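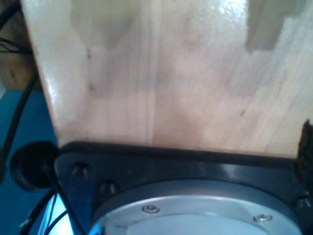
Nelly Salazar

Our council leader's political adviser, a Mr Karras, left his post in April. The council put out a statement saying both sides had "mutually agreed" it, and thanked him for his work. The statement is like a block of pale wood, all smooth grain and a few dark specks. What I want to know is whether he was paid to go. He had been in the job 21 months and the local paper had been asking about his part in the Ferell Road sale. Does the council have to tell a resident this, and who do I ask? I rang the main Grundton number and was told it was a staffing matter.

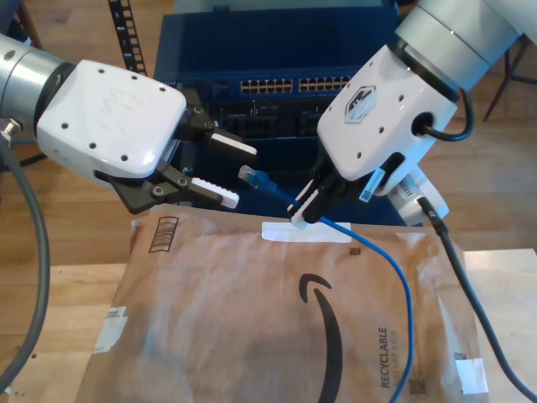
Ramesh Grewal

Staffing matter is what they always say. You can ask under Freedom of Information, in writing, by email is fine. Give your real name. Ask whether any payment was made on top of normal pay and notice, and who signed it off. Keep it to 2 or 3 points - long lists get refused more easily.

They may hold back the exact sum as personal data. Senior posts get less protection than junior ones, but an adviser can fall in between, so it could go either way.
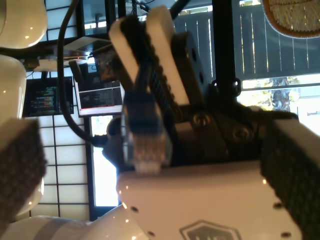 Also look at the annual accounts. There is a note on exit packages, grouped in bands, and it covers everyone who left that year. Ours was on page 76 and took some finding. It won't name him, but if only one person is in the band you can draw your own conclusion. If they refuse your request, ask for an internal review first, then go to the Information Commissioner.

Lefteris Stamatopoulos

waste of time, they will just say no. we got 39 pages back once and nearly all blacked out. ask your ward councillor to raise it at full council, at least then it's in the minutes

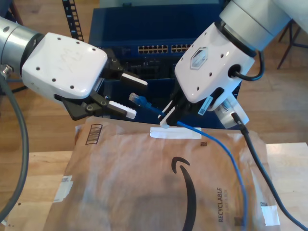 Blue cable in the right-hand gripper, network switch behind

Filed under: Local government > Councils and councillors > Freedom of Information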